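Home Club Build Guides Task Guides Match Rules Downloads Contact

Category: Student Robotics > Humanoid > Task guides

Bathroom Counter Task: setting up and running it, start to finish

Posted 06/06/2023 by the Provomville club, arm team

Quick version for people who are practicing before the September meet and keep asking us the same stuff by email. This covers the "tidy the sink" task only. Kitchen one is a separate page.

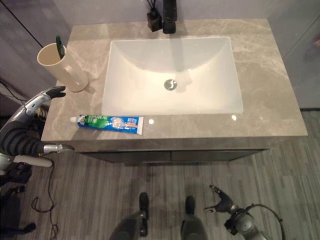
You need a full sized humanoid with two working grippers, a head camera, and a counter you're allowed to use for an afternoon. Real bathroom is best. We tried a folding table with a plastic tub for a sink and the policy learned the tub. Waste of two weeks.

What the task is

Toothpaste starts lying flat on the counter. Brush starts in the cup. Robot picks up the toothpaste, stands it in the cup next to the brush, lets go, backs off. Cup must still be standing. That's it. Sounds like nothing. Our first 9 tries the cup went in the sink.

Before you start

- Battery charged, spare on the charger
- E-stop in somebody's hand, not on a shelf
- Cup, toothbrush, a tube of toothpaste that's mostly full (empty ones fold up in the fingers)
- Masking tape
- Towel
- Laptop with the Istik recorder open and the drive checked for space

Water off at the wall if you can reach the valve. If you can't, tape the faucet handle so an elbow won't turn it on. Dry the counter properly. A wet spot shines and so does everything else on polished stone, see the lighting part below.

Step 1. Park the feet

Walk the robot up till it's facing the vanity square on, then stop short. Do NOT snug it right up to the cabinet. The arms need room to come up from below and over the front edge, and if you're too close the elbows have nowhere to go and the shoulder faults out. Too far and it leans, and a leaning robot over a stone counter is how we broke a wrist cover.

Find the distance that works, then tape around both feet. Every run starts in the tape. If the floor has planks running on a diagonal don't line up with the planks, line up with the cabinet. We did the first day's runs crooked becuase of this.

Step 2. Tilt the head

Tip the camera down until you've got all of the basin plus the counter on both sides, and still the robot's own feet at the bottom. You want the feet. When something looks off in a recording later, the feet tell you if it was parked wrong. You'll lose the top of the faucet out of view, doesn't matter, nothing in this task touches it.

Lock the neck. Write the angle on tape and stick it on the robot's back.

Step 3. Lights

Ceiling light only. Polished counters throw back little bright spots and they move when the head moves. A few are ok. What you don't want is one sitting on the toothpaste tube or on its cap. If you get one there, move the tube, not the light, or you'll be chasing it all day. White glossy sinks get a bright streak along the front wall too, just leave it, it's there in every run so the model gets used to it.

Step 4. Place the objects

Cup at the back on the left side of the counter. Brush in it head down, handle sticking out. Head down is on purpose, the handle is one color and easier to find. If your cup has a handle, turn it toward the sink so the left gripper comes at the smooth side.

Toothpaste on the left too, near the front corner of the sink, lying sideways, cap to the left. Keep it off the sink rim. Half on the rim it rolls in.

Other stuff on the counter can stay. The rules let you leave in whatever normally lives there (soap, reed diffuser, whatever) as long as it isn't moved between runs. We say leave it. Just not between the cup and the tube. And if it's glass or has liquid in it, dab of putty underneath.

Step 5. Arm start poses

Left arm does the work. Bring it up to the left of the counter, gripper just in front of the cup, fingers open a little. Right arm stays low, out front of the cabinet, fingers open, pointing nowhere special. Some teams fold the right arm behind. Fine but then it has to swing past the counter if you ever want it to help.

Check cables now. Look at the loop at each arm and anything hanging down near the floor. A loop that's fine standing still can catch a cabinet door or a foot when the arm goes up. If it's loose tie it, but leave slack at the elbow!! Full reach once by hand with motors off before you trust it.

Step 6. Teleop the first runs

Slow. Slower than that. Order that works for us:

1. Back the gripper away from the cup, straight back, then down to the tube
2. Grab the tube near the flat crimped end, fingers across the narrow way
3. Lift straight up before doing anything else
4. Rotate so the cap points down
5. Over the cup, lower, stop when the cap's inside
6. Open, wait, straight up and away

Grabbing at the cap end feels more natural and it's wrong, the flat end is what you want on top when it's in the cup. Number 6 is where cups get knocked over. Wait a beat after opening. Rubber fingers stick.

Hit save only if the whole thing went clean. Bad runs go in a seperate folder, don't delete them, they're useful for the failure detector if you do that part.

Step 7. How many

We had 264 clean runs before training did anything worth watching. Leclerc team got by with less but they kept the cup in one exact spot, and the rules now say the cup gets moved between tries. So move it. Small shifts, still at the back left. Same with the tube, turn it a bit each time.

Swap operators every so often. Your hands get lazy and the paths all look the same.

Step 8. Run it on its own

Same tape, same neck angle, same lights. 3 tries, one person on e-stop, one person on the towel. Scoring is best 2 of them. Don't touch the robot between tries except to reset the objects.

If it goes wrong

Hovers at the cup and never goes for the tube: start pose too close to the cup. Move it back a little and record some more starts.

Grabs air next to the tube: check for glare, then check the neck angle, somebody bumped it.

Tube slips: wipe the fingers. Toothpaste on the rubber, every time.

Shoulder fault: too close to the vanity. Back to step 1.

Cup keeps going over: put a few coins in it for practice. Not allowed at Ridton, so take them out well before.

Packing up

Arms down before power off, or they drop. Pull the floor tape same day or it leaves gunk. Copy the recordings in two places. Put the toothbrush in the parts box labeled, last one ended up getting used to clean a chain.

Recorder settings file is under Downloads, the one marked sink. Kitchen guide still being fixed, the step numbers are off.

Tags: humanoid, teleop, task practice, sink task, grippers

Contact the club | Copyright 2023 Provomville Student Robotics | Back to top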